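I have been trying to own fewer shoes. This began as a tidy-up of the hallway and has since become a sort of inquiry into my character, which I had hoped to avoid until at least retirement.

We live in a narrow terraced house on Farkside, and the front door opens straight on to the place where the shoes are. A visitor's first experience of our home is therefore a trainer. My sister-in-law once came in with a casserole and left by ambulance, although to be fair that was mostly the casserole.

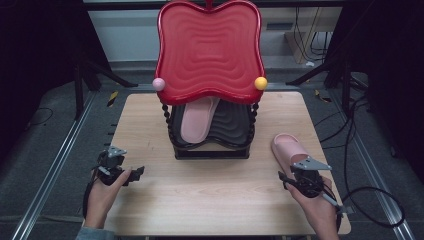
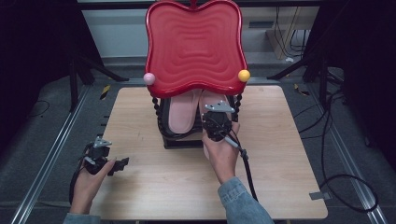

A small shoe rack, red on top and black below.

So, the count. I wasn't going to count, but I was told by Veerle De Smet, who lives next door and has opinions, that you can't get rid of things until you know what you've got. She is Belgian and keeps her outdoor shoes in a cupboard with a door on it. I got everything out and put it on the stairs, one pair to a step, and ran out of stairs.

I will not give the full figure. I will say that seven of the pairs were black and, to anyone but me, the same. I can tell you the difference between them. There's the pair for work, the pair for work when it rains, the pair I wear to funerals, the pair I bought because the funeral pair hurt, the pair that replaced those, the pair I thought I'd lost, and the pair I bought when I thought I'd lost them. That is a perfectly sound history, and each step of it made sense at the time.

Then there are the walking boots. I bought them in the outdoor shop in Vamedgate the June we were going to do the coast path. The young man in there had me walk up and down a little wooden ramp with rocks glued to it, and asked what sort of terrain I'd be covering. I said 'mixed'. He said these would be good for around 1000 miles. By my reckoning they have done the ramp, a car park, and two visits to a garden centre, so there is plenty of life left in them. I expect them to outlive me. My daughter can have them, if she ever wants to go to a garden centre.

The boots stayed. You can't give away boots with that many miles in them, it would be like pouring petrol down the sink.

The next lot was what I think of as the hopeful shoes. Everyone has some. Mine include a pair of tan suede things with a tassel that I bought for a life in which I sat outside cafés, and some canvas ones for a boat. I don't know anyone with a boat. I had a boat conversation once, with a man called Kramer at a barbecue, and it went well enough that I went and bought the shoes. He moved to Leeds.

My husband has three pairs. He has had three pairs the whole time I've known him, and when one of them wears out he goes to the shop and comes back with the same one again. He doesn't seem to get any pleasure from this, or any from being asked about it. While I had mine all up the stairs he stepped over them on his way to bed, very carefully, like someone crossing a stream – and said nothing at all until he got to the top, where he said 'Are we moving?'

I took two bags to the charity shop in the end. The woman there looked in the first bag and said 'Oh, lovely,' and looked in the second bag and said 'Right.' I have thought about that 'Right' a good deal since. I believe it was the clogs.

And I'd like to be able to say that the hallway is now clear and I feel lighter, since that is what all the articles promise. The hallway was clear for two days. It looked much bigger and also quite a lot dirtier, as it turns out that shoes had been covering the part of the skirting board where the dog leans. So we had to paint that. I wore my old trainers to do the painting, got paint on them, and now they are painting trainers, which can't be worn for anything else, and so I have had to replace them.

I did it online this time, from Clesel, who let you send things back. I ordered two sizes to be on the safe side. They are both in the hall at the moment, in their boxes, while I make up my mind. The larger ones are more comfortable but the smaller ones came in green.

Veerle came round on Tuesday's bin business and looked at the boxes and didn't say a word.

Coats next, probably.

3 comments

Maureen T.
The funeral shoes! I have exactly this. Mine pinch so badly that people think I was closer to the deceased than I was.

pete_in_the_shed
You want to wax those boots even if you're not wearing them. They dry out and the soles come off. Happened to mine halfway up a hill.

Maureen T.
Keep the green ones.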